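The Good Ladle

1. What my aunt left me
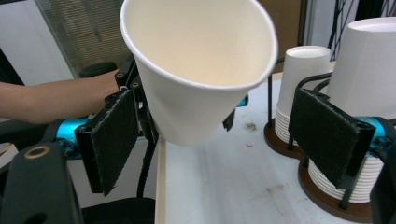 2. The coffee stand

My aunt Peninah Mwaipopo left me a soup ladle, a debt, and a recipe with one line missing, in that order of usefulness.

I should say she wasn't my aunt by blood. She lived downstairs from us in Brimon when I was small, and she ran the coffee and soup stand by the ferry landing, and my mother worked nights, so between the two of them I got raised more or less in shifts. I called her Auntie until I was grown and then I called her Peninah for about a week, to see how it felt, and she stopped answering me. So, Auntie.

The stand was a green shed with a flap that propped open on a broom handle. She sold coffee in the mornings and from eleven on she sold soup, one kind, whatever kind it was that day. People getting off the ferry would yell "What is it?" from the ramp and she'd yell back "Hot!" and they'd line up anyway. I did my homework on an upturned crate behind her knees. To this day I can't do long division without smelling onions.

The one everybody wanted was the peanut soup. She made it when she felt like it, and she felt like it maybe twice a month, and word went across on the ferry somehow before the pot was even warm. I've seen grown men miss their boat for it. I've seen the boat wait, too, because the captain was third in line.

3. The lawyer

So when the lawyer called me I was already crying, and I have to tell you he was very nice about it. He had a small office over a shoe store and a voice like he was reading to a child. He gave me the ladle in a padded envelope. Then he gave me a folded index card, and then he told me about the debt.

"She owed a Mr. Albers one hundred dollars," he said.

"For what?"

He looked at his paper for a long time. "It says 'for the business with the goat.'"

I waited for more but that was the whole note. She'd written it herself, and she'd written underneath that I was the one to pay it, in person, no checks. I hadn't lived in Brimon for nine years. I had a job in the city entering freight bills into a computer, and a cat with a thyroid problem, and I had planned to drive home that same night. I read the index card in the car. It was the peanut soup. Onions, ginger, tomatoes, the peanuts ground twice, the stock, everything in her square capital letters, and then step five just said ASK ALBERS.

I laughed so hard I set off the horn.

4. Finding him

Albers turned out to be hard to find and then very easy. He wasn't in the phone book. The woman at the post office said she'd heard he was dead, and the man behind me in line said no, that was his brother, this Albers had moved up the hill to Rokedeo and kept bees. So I drove up to Rokedeo, which is nothing but a church and a bend in the road, and knocked on the first door with hives behind it.

He opened it before I'd finished knocking. He was tall and stooped over and he had on a cardigan with one button left. I'd made up a little speech in the car and every word of it left me.

"I have your hundred dollars," I said.

"You're the crate kid," he said.

Well, that did it. I stood there on his step and bawled, and he patted the door frame next to my shoulder, like that was as close as he could get, and after a while he went and put a kettle on.

5. The business with the goat

I'll tell it the way he told it, except he took two hours and stopped in the middle to look for his glasses.

Before the stand was hers it belonged to both of them. I never knew that! All those years behind her knees and I thought she'd built it herself. They'd gone halves on the shed and the stove, and they meant to split the work, only Albers couldn't cook and didn't like people, so what he mostly did was carry water and worry. Then one summer a man came through selling goats, and Albers got it into his head that fresh milk was the future of the coffee business. He bought one with the money from the tin. He didn't ask her. He tied it behind the shed overnight and in the morning it had eaten the awning, the order book, and most of a hat belonging to the ferry captain.

"Was she mad?" I asked him.

"She didn't speak to me until September," he said. "And then it was only to say move."

She bought him out after that, a little at a time, out of the soup money, and she got down to the last hundred and stopped. Just stopped. He'd come by for coffee and she'd say "I haven't forgotten your hundred," and he'd say "No hurry," and it went along like that for years and years. He never paid for a cup in his life and she never handed over the hundred. As long as she owed it, he said, he figured he still had a corner of the shed.

I didn't know what to do with my face so I drank my tea. It had a great deal of honey in it.

6. Step five

I asked him about the soup. I took the card out and put it on the table in front of him, and he held it out at arm's length, then up close, then he found the glasses (they were in the bread box) and read the entire thing from the top, moving his lips.

"She's got too much ginger in here," he said.

"What's step five?"

He got kind of pink. It took him a minute. He said that back at the start, the first time she ever made it for customers, he'd been told to watch the pot while she went to argue with somebody about the price of tomatoes. And he didn't watch it. He was reading. The bottom caught, and he panicked and scraped it all up and stirred it in and hoped. She came back and tasted it, and he got ready to be killed, and she took another spoonful and stood there looking at the water.

"So step five is burn it," I said.

"A little," he said. "You have to walk away from it. You can't stand there and do it on purpose, it comes out wrong. She used to come out and talk to me about nothing until it was ready. She always knew to the minute. I never did."

And I remembered that, you know? I remembered her wiping her hands and stepping out the side door with the pot still going, and some tall man on the bench, and the two of them not saying very much. I'd thought it was her break.

7. Making it

We made it that night in his kitchen. I called my neighbor about the cat and my supervisor about the freight bills, in that order. Albers had the onions and I drove back down for the peanuts, and the only jar of decent stock at the store was a brand called Distarel that I wouldn't normally trust with a dog, but it was late and it was what they had.

I ground the peanuts twice. I used less ginger than the card said, and he watched me do it and looked pleased with himself. When it started to thicken he turned off the kitchen light, for some reason, and we went out and sat on the step. You could see the ferry from up there, just the lamps on it, going over.

I asked how the goat ended up. He said it lived to be fourteen and bit everyone.

I asked him if he'd ever thought of asking her to, well. He said, "To what?" and I said never mind. Then a good bit later, when I'd almost forgotten I'd said it, he said, "Twice."

I didn't ask what she'd answered. The smell was coming through the screen by then, peanuts and tomato and something just starting to go dark underneath, and I got halfway to my feet.

"Not yet," he said.

I sat back down. A bee was walking along the rail, up way past its bedtime. He told me about a swarm he'd lost in the spring, and what lumber cost now, and the priest's new car. I told him about the cat's pills. And then he stopped in the middle of a word — it was "carburetor" — and lifted his head.

"Now," he said, and we both went in so fast we got stuck in the door.

8. The hundred

It wasn't hers. I want to be fair about that. It was close, and the second bowl was closer, and he scraped the pot with the ladle and then stood there holding the ladle and didn't seem to want to put it down, so I told him to hang on to it for the time being.

In the morning I counted the money out on his table. He pushed it back. I pushed it over again, and I said she'd been very clear, in person, no checks, and he said he hadn't done any of the worrying he was owed for lately. We went around like that until the tea was cold. In the end I put ninety-one of it down by the honey jar and put nine back in my purse.

"I haven't forgotten your nine dollars," I told him from the car.

He was standing on the step in that terrible cardigan with the ladle under his arm.

"No hurry," he said.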